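How I Unpack the Produce (and Stop Losing Bananas at the Bottom of the Bag)

Sunday, August 3, 2025

I got a few messages in July after I mentioned my produce basket in passing, so I'm finally writing the whole thing up. It's a small routine. Mine takes 18 minutes on a big shopping week and a lot less when I've only run into Grondari for salad stuff. If you're the kind of person who drops the bags on the counter and goes to sit down (I was, for years!), this might save you a few sad peppers.

What you'll want

A clear stretch of counter
One open basket, wide enough to get your whole hand into
A dish towel
Your shopping, still in the bag

My basket came from Khurana, the housewares place out past Unddale, and I paid too much for it. Any basket with airflow works. I'd skip anything with a lid, though I know lids look tidier.

Step 1: Put the bag and the basket side by side

Clear the counter first, and I mean really clear it, mail and keys and all. Then stand the bag on one side and the basket on the other so you're only moving things a short way. I used to keep the basket up on the fridge and carry stuff over three pieces at a time, which was silly and also how I dropped a whole bunch of grapes behind the stove.

A blue basket and a white plastic bag are what's out today, on the gray marble-look surface, with produce in the basket. I love that speckled wallpaper behind them, by the way, all mustard and pink and black flecks. It makes groceries look cheerful. 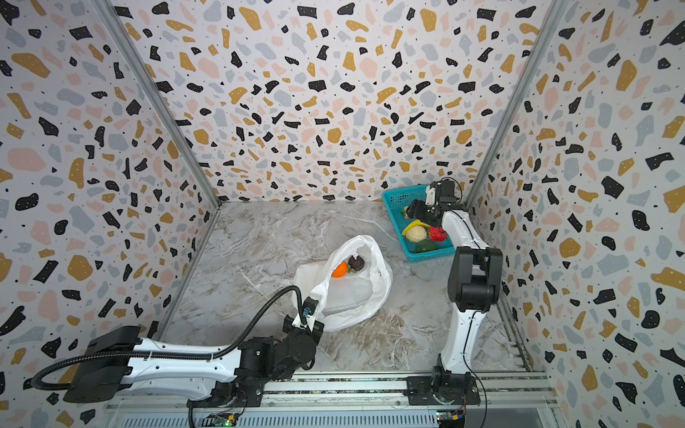 Step 2: Heavy things go down first

Onions, squash, big apples, anything that can take some weight. Lay them in the bottom of the basket in one layer if you've got room. I don't fuss over arranging them, but I do turn each one over as it goes in and feel for soft spots. Anything bruised stays on the towel and gets eaten that night or chopped for the freezer.

If you're adding to a basket that already has things in it, take the old ones out first and put them back on top. Yes, it's annoying. Yes, I skip it sometimes. Then I find a lemon from another era and feel bad.

Step 3: Open the bag up and look before you reach

Plastic bags slump and fold in on themselves, and the little things slide down into the creases. Pull the opening wide with one hand and have a proper look inside before you go digging with the other. I've put a thumbnail through a ripe pear more than once by grabbing blind.

Bananas and anything with a pointy end come out next, tip up if you can manage it. Then feel along the folds for whatever's hiding, because there's always one lime.
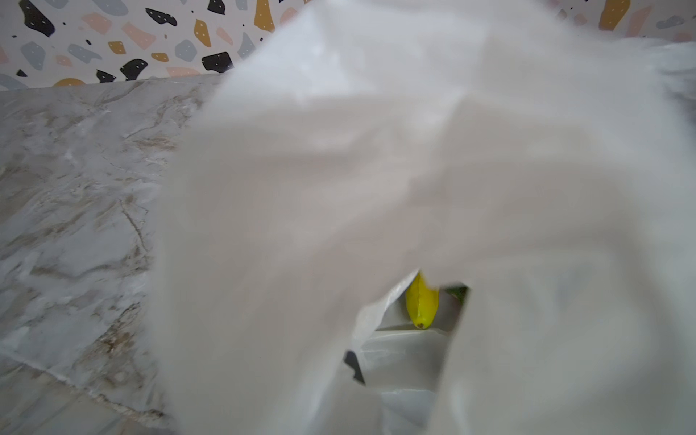 Something yellow and something green, still tucked down in the bag.

Step 4: Soft things on top

Tomatoes, peaches, plums, avocados. These go in last and I try to keep them from stacking more than two deep. Bananas go off to the side of the basket, or out of it altogether if you want the rest of your fruit to ripen more slowly. Berries never go in the basket at my house. They go straight to the fridge in a bowl with a paper towel under them.

Don't wash anything yet, either. Wash it when you're about to eat it.

Step 5: Deal with the bag

Shake it out over the sink, turn it inside out, and hang it over the faucet if it's damp. Once it's dry I fold mine in thirds and stuff it in the drawer under the toaster. When that drawer stops closing, I take the lot back to the store.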